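Category: Datasets > Teleoperation > Household
Last updated: Aug 17, 2018

# Trukivora lunch bag set

Two-arm demonstrations, recorded by remote control. The operator opens a soft lunch bag and handles what's in it. There are 2361 episodes, from 15 operators. Maintained by Prodromos Gavalas and Orestis Koutsoukos.

## Before you train on it

Please don't read the episode count as variety. It's one table, one wall and mostly one bag. A policy that does well here may have learned our tabletop and very little else.

The success flag was set by the same person who drove the arms. Panagiotis Xenos rechecked 300 episodes and disagreed with 27 of them. We left the flags as they were and put his in `review.csv`. Use his where you have them.

Operators got faster over time. Early episodes have long pauses while somebody hunts for the zipper pull, and cloning those gives you a robot that hesitates. Trim them or don't, but say which.

The Bakalis baseline numbers came from the Iritz split, with the same bag in train and test. I wouldn't quote them.

## Known problems

- Wrist and fixed cameras drift apart in long episodes
- Gripper force was never logged
- No held-out room. Planned for December, not promised

## Views

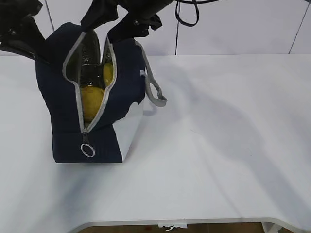
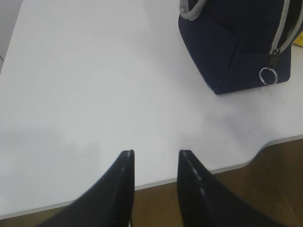 Fixed camera first, wrist camera second. Same navy bag in both.

4 shares | 2 comments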